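Uston Garment Care: Frequently Asked Questions

Dark Knits: Sorting, Washing, Drying and Folding

Last updated May 9, 2022

This page covers black, charcoal and very dark green knitwear: jersey, brushed fleece, ribbed cotton and anything with a gathered waist or cuff. Questions on wool, silk and structured garments are answered on their own pages. Edited by Latifa Bouzid, textile care desk.

SORTING AND IDENTIFYING

What counts as a dark knit?

Any knitted garment dyed dark enough to give up colour in the wash and to show pale lint afterwards. Lounge pants, shorts, sweatshirts and most plain T-shirts fall into this group. Dark denim does not. It is woven, heavier, and should be washed alone.

Two black items look the same in the drawer. How do I tell them apart?

Take them to daylight and hold one against the other. Few blacks are neutral. Some lean towards green, some towards brown, some towards blue, and the difference is plain once the two are side by side. Under a warm bulb it may not show at all. Check the texture next. Brushed cloth looks matt and scatters the light; smooth jersey has a slight sheen along the folds.

I picked up a bundle and cannot find which end is the top. Is there a method?

Feel for the gathers. A waistband or cuff with elastic in it pulls the cloth into tight parallel folds, and these can be found by touch in a heap that is otherwise shapeless. Hold the garment by that part and let the rest drop. Give it a few seconds. Knitted cloth opens under its own weight, and the broader folds will usually show where the legs or sleeves are. 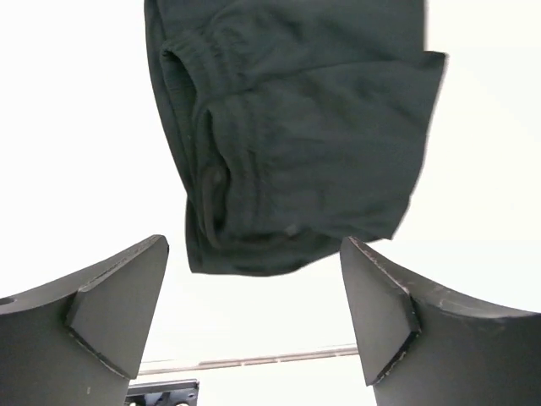 If the bundle still does not open, one layer is probably caught inside another. Put a hand in through the widest opening, take hold of the far hem and draw it back towards you. Do not shake a wet knit to free it. The weight of the water stretches the shoulders and the waist.

Should I sort inside out or right side out?

Inside out for washing, right side out for folding. Turning the garment puts the abrasion on the inner face, where pilling matters less. Brushed fleece is the exception if the brushed side is already on the inside: leave it as it is, or the pile will collect lint from the rest of the load.

WASHING

What temperature should I use?

Follow the care label. Where the label is missing or worn away, wash cool and check the result before trying anything warmer. Heat loosens dye and shortens the life of elastic.

What spin speed?

Where the label gives no limit, we suggest 700 rpm for jersey and light fleece. Higher speeds take out more water but set hard creases into the gathered parts, and these are slow to drop out. If your machine does not offer 700, take the nearest lower setting.

Which detergent do you recommend?

A liquid intended for dark colours. Our own tests were carried out with Prisico Dark, measured to the line for a half load. Powder is acceptable but can leave pale residue in the folds of a cinched waistband if the drum is overfilled. Fabric softener is not needed on cotton knits and reduces the absorbency of fleece.

How full should the drum be?

Half to two thirds. Dark knits wind around one another, and a full drum will turn out a single knot with a dry centre.

Will a new black garment stain the others?

It may. Wash it by itself for the first 2 washes. After that, press a damp white cloth against an inside seam for one minute. If the cloth stays clean, the garment can join the general dark load.

LINT AND PILLING

There is a small pale spot on the fabric. Is it lint or a pill?

Touch it with a strip of adhesive tape. Lint lifts away. A pill is anchored to the cloth by its own fibres and will stay, or will pull up a short thread. Do not pull a pill by hand — cut it with a fabric shaver or a pair of small scissors held flat.

A spot that neither lifts nor stands proud of the surface is more likely to be bleach damage or detergent residue. Residue rinses out in cool water. Bleach damage is permanent.

Where does the lint come from?

Towels, in most cases, followed by paper tissues left in pockets. Keep dark knits out of any load containing terry cloth, and empty the machine filter at the interval given in its handbook.

DRYING

Can I tumble dry?

Only where the label allows it, on low. Remove the garment while it is slightly damp at the seams and finish it flat. Elastic that is over-dried loses its return and the gathers go slack.

How should I hang a dark knit on a line?

By the hem, inside out, out of direct sun. Peg at the side seams. A peg placed in the middle of the hem leaves a small lobe that has to be steamed out.

What about an airer?

Suitable for all the knits on this page. Lay the garment over two bars, not one, to avoid a ridge across the middle. The Ultora 436 airer has bars spaced widely enough for an adult sweatshirt; narrower models will need every second bar left empty.

WORK SURFACES AND HANDLING
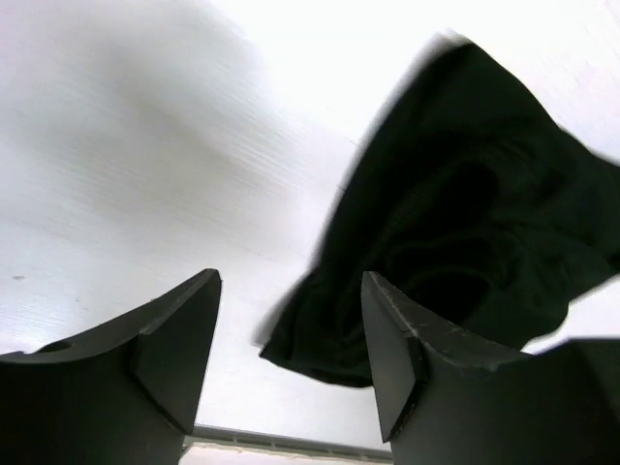

HANDLING FAQ

What colour of surface is best for checking black cloth?

White or very pale. The outline of the garment is easy to read, and dark threads shed during handling show up at once. On a dark surface a black hem is difficult to follow and loose threads go unnoticed.

Why can I not see the ribbing until I move the cloth?

Fine ribbing on black fabric shows only where light runs along the crest of a fold. In the hollows it is lost. To inspect the knit, lay the cloth over the back of your hand and tilt it towards the window. Runs and snags appear as breaks in the ribs.

The cloth has twisted into the middle. Do I pull the corners?

No. Pulling the corners tightens the twist. Lift the bundle from one side, let the loose end hang, and turn it against the direction of the folds until the centre opens. Then lay it down and smooth outwards with the flat of the hand.

How do I fold a garment with an elastic waist?

Lay it face down with the waist away from you. Bring one leg over the other, matching the outer seams. Let the gathers sit as they are — stretching the waist flat before folding only makes it spring back and pull the layers out of line. Fold the hem up to the waist, then in half again.

Can dark knits be stored crumpled?

For a day or two, yes. Brushed cloth tolerates it well. Smooth jersey keeps the creases and will need steam. For longer storage, fold loosely and place the heaviest item at the bottom.

REPAIRS AND RETURNS

The cuff has lost its gather. Can it be repaired?

Usually, if the elastic runs in a channel. Our repair partner, Alaoui, opens the channel, replaces the elastic and closes it with matching thread. Elastic sewn directly into the knit costs more to replace, and a quotation is given first.

How long does a repair take?

Allow 7 working days from receipt. Garments must be clean and dry when sent. Enclose the order slip and mark the fault with a safety pin, not with chalk or tape.

Do you match black thread to faded cloth?

Yes, from the shades held in stock. Send the whole garment; a photograph is not accurate enough for matching.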